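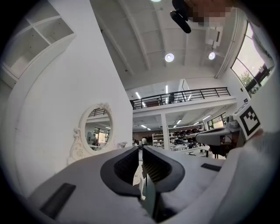

6/29/23, the white wall.

Up at five again with the heat. I walked down to the Gerville road before breakfast to look at the creek, and it has dropped to a string of pools. In May it was over the stepping stones. The gauge on the bridge read 16 inches.

Took the bus to Alcantara for the eye appointment. They ran late and I read most of a magazine on tractors. New glasses will be $102, ready in 12 days. I asked if they could put new lenses in the old frames and they said the hinge was too far gone.

Bought peaches, lamp oil and a roll of screen for the back door. The store in Balero used to sell screen by the foot but has quit doing it, so now I have more than I need — I may do the pantry window too.

Cooler by evening, 79 on the porch when I came in from watering. The beans are fine. The squash has beetles and I picked off what I could find. A letter came from the Trerklow office about the well permit. They want the same form again, signed on the second page this time. Will do it tomorrow.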